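Setzkasten

Der Setzkasten ist ein flacher, in Fächer geteilter Kasten, in dem Schriftsetzer ihre Bleilettern aufbewahrten. So würde es wohl im Lexikon stehen, und falsch ist das nicht, aber ich habe an so einem Ding zwei Jahre lang gestanden und kann dazu ein bisschen mehr erzählen (meine Finger waren in der Zeit eigentlich nie richtig sauber).

Aufbau

Wer zum ersten Mal vor einem deutschen Setzkasten steht, sucht das Alphabet und findet es nicht. Die Kleinbuchstaben liegen nach Häufigkeit: Das e hat ein riesiges Fach, fast in der Mitte, das n liegt gut erreichbar in der Nähe, und x und y müssen sich mit kleinen Fächern zufriedengeben. Die Großbuchstaben, beim Setzer Versalien, liegen oben und sind im Großen und Ganzen alphabetisch geordnet. Dazu kommen Ziffern, Satzzeichen, Ligaturen wie ch und ck und natürlich das Blindmaterial, also alles, was nicht druckt und nur Abstand macht.

Im Englischen gab es lange zwei Kästen übereinander, und daher kommen die Wörter »upper case« und »lower case«. Ich fand das großartig, als ich es zum ersten Mal gehört habe, und erzähle es seitdem jedem, der nicht schnell genug wegläuft!

Gebrauch

Gesetzt wird im Stehen, mit dem Winkelhaken in der linken Hand. Die rechte greift die Lettern heraus, und der Daumen der linken hält die Zeile fest. Man fühlt nach der Signatur, einer kleinen Kerbe am Kegel, und weiß dann ohne Hinsehen, wie herum der Buchstabe gehört. Cillian Hayes, bei dem ich das gelernt habe, hat sich beim Setzen unterhalten, Tee getrunken und trotzdem weniger Fehler gemacht als ich.

Nach dem Druck kommt das Ablegen, und das mag kaum jemand. Jede Letter muss zurück in ihr Fach. Landet ein u bei den n, merkt man es erst beim nächsten Korrekturabzug. Unsere größte Schrift in der Werkstatt Parsa hatte 3.889 Lettern, und ich habe sie einmal komplett sortiert, weil mir der Kasten beim Herausziehen gekippt war. Das war an einem Mittwoch, und am Donnerstag war ich immer noch dran.
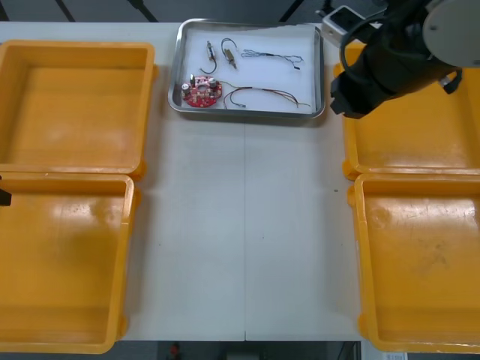
Beim Ablegen nimmt man übrigens mehrere Zeilen auf einmal in die linke Hand, liest ein Wort und lässt die Buchstaben dann einzeln in die Fächer fallen. Das klappert sehr schön, wenn man es kann.

Heute

Als der Fotosatz kam, wurden viele Kästen leer verkauft und hingen dann mit Fingerhüten und Porzellankatzen im Flur, auch bei meiner Tante. Tadhg Nic Aodha von der Handpresse Kevia kauft solche Wandkästen auf Flohmärkten zurück und füllt sie wieder mit Schrift. Wer selbst einen sucht, sollte auf verzogene Böden und lose Stege achten. Und bitte nach dem Sortieren die Hände waschen, Blei gehört nicht aufs Butterbrot.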